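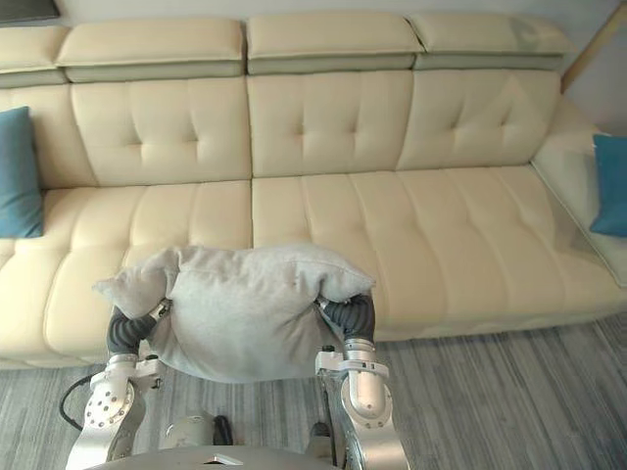 Figure 7.1 Two robot arms holding a light grey pillow over a cream leather sofa.

Chapter 7
Presses and the Weight of a Blow

7.1 A town with a screw

Before the forge at Torerholm had its first large press, all heavy shaping in the town was made by hand or with the water hammer. The water hammer was a simple machine. A wheel turned a shaft, the shaft carried four wooden cams, and each cam lifted the tail of a long beam and let it go. The head fell always from the same height and with the same force. If the smith wanted a lighter blow, he had to put a thicker piece under the hammer, or close the gate of the channel and wait.

The owners of the Huet works wanted something different. They made parts for ship pumps, and these parts had to be equal to one another, so that a broken one could be replaced in a foreign port. A hammer does not give equal parts easily. The metal spreads on the side where it is softer, and the worker corrects it by turning the piece between two blows. The result depends very much on his eye and on how tired he is.

In July the works received a screw press with a heavy flywheel on top. Two men pulled the bar, the wheel turned, and the screw came down into a closed die. The metal had no place to go except into the shape of the die. Consolacion Sebastian, who has studied the account books of the works, found that in the first full season the press made 665 pump levers, and that 20 of them were refused by the inspector. For the hammer we do not have such a number. The older books note only the weight of iron which entered the shop and the money which was paid to the smiths.

7.2 Blow and squeeze

The story of Torerholm is useful for us because the two machines stood for many years under one roof. A student who visits a forge today will still meet both families, and it is important to understand how they are different.

A hammer is limited by energy. We lift a mass to a height, we let it fall, and all the energy it has collected must be spent when it meets the work. If the piece is hot and soft, the head travels far into it, and the force stays moderate. If the piece has become cold, the head stops in a very short distance, and the force becomes large. The same hammer can therefore give very different forces on the same afternoon.

A hydraulic press is limited by force. The fluid pushes the piston with a pressure that we choose, and the tool moves until the resistance of the metal is equal to the push. It does not matter very much how long the way is — the press will continue with the same force to the end of its stroke.

The screw press stands between the two. It has a flywheel, so it carries energy like a hammer, but it delivers this energy through a screw, more slowly and along a guided line. Many authors put it together with the hammers for this reason. In this book we give it its own section (7.5), where we also return to the drawings of the Huet machine.

7.3 What the foundation must carry

Every force on the work has an equal force on the ground. With a press, most of this force is closed inside the columns of the machine, and the floor feels little more than the weight. With a hammer it is not so. The anvil passes the blow to its bed, and the bed passes it to the soil.

At the Kultum yard the first anvil block weighed 860 kilograms and was placed on oak beams over clay. After one winter it had sunk so much on the north side that the head met the work at an angle. The repair needed a stone bed, and the yard lost a contract during the work.

Problem 7.1 A hammer head with a mass of 100 kilograms falls freely from a height of 2 meters. Calculate its energy at the moment of contact. Then find the average force on the head if the work stops it in 20 millimeters, and compare it with the weight of the head.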